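# 换了一副双筒望远镜，顺便说说三脚架转接

用了好几年的旧双筒，右边目镜的屈光度环松了，转到哪儿都停不住，走几步就跑掉。看鸟的时候每次举起来都要重新拧一遍，拧好了鸟也飞了。拖到七月，终于换了。

新的这副是 Gajdoš 的 10×42，屋脊棱镜，镁合金镜身。买之前在 Gajdoš 和 Skidholm 之间犹豫了很久。Skidholm 那副轻一点，手感也好，目镜罩是金属芯包胶的，拧起来有清楚的档位。但它的最近对焦距离要 3 米，我夏天经常看蜻蜓和蝴蝶，这个距离不够用。Gajdoš 能到两米以内，就定了它。

## 先说看东西

中心锐度没什么可挑的，这个价位的镜子中心都不会差。边缘大概从视场外圈开始软，看固定目标的时候能注意到，扫视的时候完全不影响。色差在逆光看树枝时有一点紫边，比我旧的那副好很多。

亮度我特意挑傍晚比了一次。六点半到七点一刻，站在河堤上看对岸的芦苇，新旧两副轮流举。天还亮的时候分不出来，快到七点的时候差别就出来了，旧的那副看芦苇根部已经是一团灰，新的还能看出一根一根的茎。不过旧的用了这么久，镜片上有细划痕，镀膜也磨过，这样比不太公平。

10 倍手持，我的极限是看一分多钟，再久就开始抖。很多人劝新手买 8 倍，我同意。我自己选 10 倍是因为常去的那片滩涂离得远，8 倍看鹬类的腿色很吃力。如果主要在林子里看，还是 8 倍舒服，视场也宽。

## 对焦轮

对焦轮偏紧，刚到手那几天尤其明显，要用食指和中指一起拨。用了几个星期以后松了一些，现在单指可以转，但还是比 Skidholm 紧。好处是放在包里不会自己跑。从最近到无穷远大概转一圈多一点，看蝴蝶的时候突然要切到远处的猛禽，会觉得慢。

方向是顺时针往远处走，跟我旧的那副相反。这件事比我预想的难适应，到现在偶尔还会拧反。

## 三脚架转接

这部分是我真正想写的，之前搜了半天，没找到多少中文的内容。

10 倍双筒上三脚架，看到的细节会多一大截，尤其是数羽色、看环志的时候。大部分双筒在中轴前端有一个螺孔，平时用塑料盖遮着，把盖子拧下来就能接 L 形的转接件。Gajdoš 的盖子很浅，指甲抠不住，我垫了一块橡胶才拧动。盖子很小，拧下来马上收好。

我先买的是 Ramcombe 的金属 L 架。做工可以，就是厚，两个镜筒合到我的瞳距时，架子上半截会顶着镜筒内侧，双筒合不拢。我瞳距偏窄，瞳距宽的人应该没这个问题。退掉之后换了 Arusside 的立柱式，一根短柱先拧在双筒上，再用夹座去夹。柱子比 L 架细得多，不碍事，而且柱子可以一直留在双筒上，手持的时候几乎感觉不到。

Arusside 的夹座底部是四分之一英寸螺孔，要自己另配快装板。

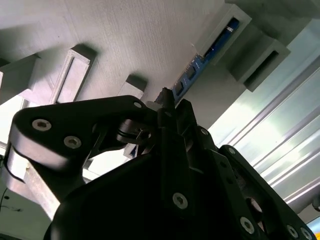 *打印件底面，上面是有纹路的灰色平板，右边支架里是那块蓝色电路板。*

装好以后有几点要注意。

- 立柱拧紧用手就够，不要上钳子。双筒那边的螺纹是铝的，滑丝了只能返厂。
- 夹座的旋钮在左侧，收三脚架的时候容易挂到包带，我把它转到朝下再收。
- 双筒重心靠前，云台的俯仰阻尼要调得比放相机时大一点，不然会慢慢低头。
- 背带从柱子两边分开垂下去，有风的时候会拍打镜筒。我现在上架之前先把背带解了。

整套下来，双筒加立柱加夹座加快装板，放在我那支旧的碳纤维脚架上很稳。风大的时候中轴不要升起来，升起来以后 10 倍下面能看见明显的晃动，看久了头晕。

也试过放在独脚架上。独脚架比手持强不少，携带也方便，走一段停一段的路线用它更合适。缺点是手不能松开，想记笔记就得先把它靠到哪里去。

## 价格和配件

双筒是打折时买的，折后价比 Skidholm 便宜 495 块，省下的钱刚好够买转接件和快装板。Ramcombe 的 L 架退货时扣了 20 块运费。

原装背带太窄，挂半天脖子就疼，我换成了双肩的背带。换的时候发现双筒两侧的带孔比较小，有些背带的织带穿不过去，要买带细绳转接扣的那种。原装的包也不太好用，硬，开口小，双筒装上立柱以后就塞不进去了。现在放在一个旧的镜头袋里。

物镜盖是连在镜身上的胶圈式，走路时会自己弹开，朝下晃荡。我干脆拆了，平时只盖目镜那一侧，下雨时挡水也主要靠那一侧。

## 防水和清洁

说明书写的是充氮防水。我遇到过一场小雨，镜身全湿，没有进水也没有起雾。更大的雨没试过，也不打算专门去试。

清洁就按老办法，先用气吹，再用软毛刷，最后才上镜头布。海边回来我会先用湿布擦镜身，盐粒干在对焦轮缝里会有沙沙声，旧的那副就是这么开始变涩的。目镜比物镜脏得快，眼睫毛上的油会蹭上去，一个星期不擦就能看出来。

## 戴眼镜的人

我平时戴眼镜，看鸟也戴。Gajdoš 的目镜罩收到底，能看到几乎整个视场，边上缺一点点。Skidholm 在店里试的时候能看全。眼镜片厚的人最好到店里试一下再决定，参数表上的出瞳距离各家量法不同，只能参考。

目镜罩有中间两档，档位偏软，往包里一塞就会缩回去。对我没影响，反正一直收着用。不戴眼镜的人可能会嫌烦。

## 用到现在

前后出去了十几趟，大部分在滩涂，有两次在山里。山里那两次没带脚架，全程手持，累，但是看到了不少平时看不清的东西。滩涂上离堤 100 多米的杓鹬，上架之后可以慢慢看嘴形，这在以前我是要借别人的单筒才行的。当然再远的还是得靠单筒，双筒上架代替不了。

单筒暂时不考虑，背不动，也没有预算。冬天水鸟多的时候再看情况。

旧的那副没扔，找了一家修镜子的问过，说屈光度环可以修，只是要等配件。修好了打算放在窗台上，看楼下那棵树。

如果有人也用 Gajdoš 这副，想问一下对焦轮在零下的时候会不会更紧。我这边最冷的时候会到零下好几度，戴着手套拨现在这个力度，估计够呛。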